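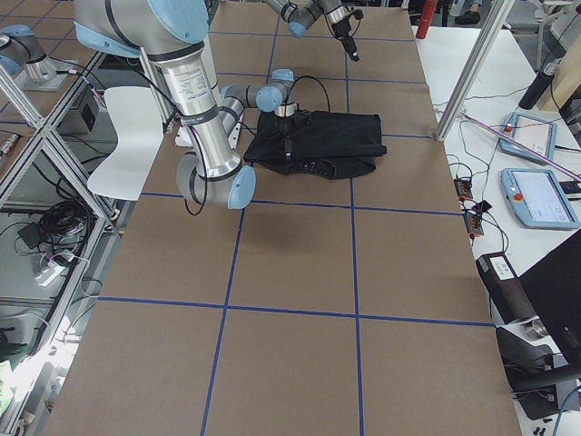
Hi, I'm Nuria Toledo, and I run Ferivgate. We teach people to fold, mend and put away clothes. That's the whole business, and yes, people do sign up for it!

I started in January, in the back room of my aunt's alterations shop in Nosville, with a borrowed ironing board and six neighbors who had all told me at one point or another that they hated laundry. I'd spent years before that in the stockroom at Goicoechea, a family clothing store that is still going strong downtown, and folding was most of what I did there. Sweaters in the morning, jeans after lunch, and then whatever the customers had pulled apart by closing time. I loved it (I know), and I missed it when I left.

So now we have our own place on the second floor over the Arkico building, up the green stairs. If you come in by the parking lot you'll be at the wrong door, so walk around to the front. There are two classrooms, a mending corner with three sewing machines, and a little kitchen where somebody has usually made too much coffee.

People always ask me about the blue tape. We work on big brown tabletops and we mark them off into squares with it, lines going across and lines going down, and the squares are how I teach pretty much everything. You lay your shirt down flat, get the side seams running along the tape, smooth it out from the middle, and bring the sleeves in. If your fold follows a line, it's straight. If it doesn't, you can see it right away and so can I, from the other side of the room. I picked up the idea at Goicoechea, where we had pencil marks on the counter that everyone pretended were scratches. Tape is better. It peels up when it gets scruffy and you put down a new strip, and I must have gone through a mile of it by now.

Black clothes get a class to themselves. I'm serious! A dark garment on a table hides its own creases, and beginners will swear it's flat when the bottom edge is all rumpled. I tell people to go by touch on those, and to find a seam or a band in a lighter color if there is one and work out from that. Then we do fitted sheets, which I save for the last week because everybody is friends by then and it's okay to yell.

The regular course is four evenings, two hours each, and it costs $80. The mending course is $60 and you keep your thread kit. You don't have to bring anything to the first class, but from the second one on please bring a bag of your own clothes – clean ones, please – because you'll learn a lot more from your own awkward hoodie than from my practice shirts. We've had 250 people through the door so far, from high schoolers packing for college to a retired bus driver who now folds better than I do and lets me know it.

We also take in donated clothing. Anything wearable gets sorted, fixed if it needs a button or a hem, folded in class and sent on to the shelter and the two school clothes closets in town. As of 31/07/2023 that came to 1,575 pieces, and a good third of those were T-shirts from fun runs. Keep them coming, but we could really use kids' pants and winter coats. Socks only if they're new.

I teach most of the classes myself. My aunt comes up on Thursdays to do zippers, which I avoid whenever I can, and my cousin handles the sign-ups and will answer your email much faster than I would. If you're thinking of booking for a group, a birthday or a team from work, write to her first so she can check the rooms. Eight is a good number, ten is a squeeze.

Classes fill up a couple of weeks ahead, the evening ones especially. The schedule is on the Classes page, and if the one you want is full, put your name on the waiting list anyway – somebody always drops out. Come by and say hi even if you're only dropping off a bag. We're open until seven on class nights and the bell by the door works if you push it hard.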